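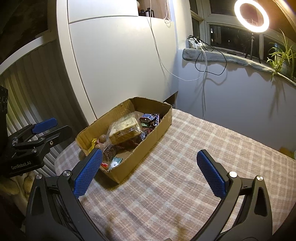

Welcome Table Team, Wunevell Community House

Progress report to the Nundetura Fund, small grants program
Prepared by Siiri Sepp, May 4, 2019

This report covers the period since our January update. It deals with the snack table in the front room, the take-home boxes, and how the money has been spent so far. Liam Nic Aodha will send the bank statements separately.

What we set out to do

The grant was made so that people who come to the house for language classes, form-filling help or the evening homework club could get something to eat without having to ask for it. Many come straight from work or school. Before the grant we had a kettle and whatever people happened to bring. The application promised a table that would be set out at every session, plus a small take-home box for families who wanted one.

The table

The table is now in regular use. It stays in the front room, where people pass it on the way in and again on the way out. We put a checked cloth on it, and the snacks go out in shallow open cardboard boxes. We tried bowls first. They looked nicer, but they took up a lot of room and had to be washed after every session. Cardboard is free, and when a box gets too worn it goes in the recycling. The one in use at the moment has torn edges and a slightly crushed front corner and will be replaced when the next delivery is unpacked.

We buy wrapped items only. A typical box has a plastic-wrapped cake or sandwich, a Snickers bar and some smaller wrapped things mixed in. Wrapped food keeps better, people can put it in a bag for later, and the label stays with it. Labels matter to several of our families for dietary and allergy reasons. In January we had loose cookies out and were asked more than once what was in them, and we could not always answer. We stopped putting out loose food after that.

The small wooden bead figures that turn up among the snacks come from the children's craft session run by Maëlys Carré. The children started adding them to the boxes on their own and we have let it continue. They cost the grant nothing, as the beads were already in the craft cupboard.

Take-home boxes

Packing takes place every other week. Rónán Brophy leads it and has written a one-page sheet so that anyone can take over for an evening. The sheet says to put the largest item in first, laid across the middle, and fill in with the small things afterward. Earlier boxes were packed the other way around and the cakes were getting squashed on the way home.

Demand has been uneven. It was highest in the weeks just after the school vacation and has dropped since. We do not want to read too much into that yet. Some families have told us they prefer to pick something up from the table and do not need a whole box, so we have moved part of the packing stock over to the table.

Spending

The award was $300. Most of it has gone on food, bought in bulk from Ďurica, who deliver to the door. The cloth was the only other purchase of any size. We had budgeted for serving bowls and a set of lidded tubs. The bowls we used were lent to us and have gone back, and the tubs have not been bought. We would like your agreement to move the amount set aside for both into the food line. Please let Siiri know if a form is needed for this.

Problems

Deliveries were late 2 times in the spring. On both occasions Eimear Flanagan bought replacement items locally, which cost more per item. We now keep 3 weeks of stock in the hall closet, and there has been no gap since.

Chocolate goes first. By the end of the evening the homework club often finds only the plainer things left. We have started holding part of the chocolate back until the later session. It has helped, though it depends on whoever is on duty remembering to bring the second lot out.

Wrappers were being left on the cloth and pushed back into the boxes. A trash can has been moved next to the table. There are fewer wrappers now, but the boxes still need to be checked before each session. The cloth also needs washing more often than we planned for, and a second one would be useful. We are looking for a donated one.

We also have to report that the feedback cards did not work. Only 8 came back, most of them saying thank you and nothing else. Eimear has been talking to people at the table and keeping notes instead — these have been more useful, and the change to wrapped food with labels came out of one of those conversations.

Next period

We plan to keep the table going through the summer, when the classes stop but the homework club room stays open for games. Nusance, the youth theater group that rehearses upstairs, has asked if its members can use the table too. We have said yes for the summer and will look at the effect on stock in the fall.

Rónán will be away for part of the summer and Maëlys has agreed to lead the packing while he is gone. The stock list and the notes from conversations at the table can be sent on request.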